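Stedberg Evening Programming School

The Stedberg Evening Programming School is a private school for adult learners in the town of Stedberg. It offers part-time courses in software development, mainly web programming and databases, for people who keep their daytime jobs during the studies. The school is often called "the Evening School" by its students, although a morning group has also existed for several years.

History

The school started as a series of weekly lessons in the back office of Terkeson, a local company that made accounting software. The company had difficulty finding junior programmers and decided to train its own. The first group had 8 students, and most of them already worked at Terkeson in sales or support. When people from outside the company began to ask for places, the lessons were moved to a separate organization with its own budget.

A second location was opened later in Flevwood. It uses the same study plan as Stedberg, but the groups are smaller and the final project is done in pairs.
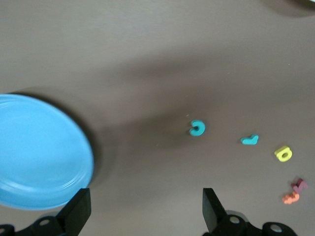 Courses

The main course takes 19 weeks and begins every September. Lessons are held in the evening, with a longer session on Tuesday for practical work. Students learn one programming language in the first half of the course and build a complete web application in the second half. Earlier experience is not required, but applicants must pass a short test in logic and reading.

A shorter course on databases was added on request from former students. It has 120 hours of teaching and can be taken separately. The teaching material, known as the Hsueh exercises, was first written for this course and was later used in the main course too – in a simplified form.

Fees and admission

Students pay the fee in monthly parts. A student who leaves during the first month gets the rest of the fee back. Local employers may pay for a place, and in this case the student usually signs a separate agreement with the employer. The school itself does not promise a job after graduation.

Graduates

By the school's own count, 1,422 people have finished the main course. Many of them found work as testers or junior developers in the region, while others stayed in their former profession and use programming as an additional skill. The school has been criticized for including the second group in its employment numbers. It now publishes the two groups separately.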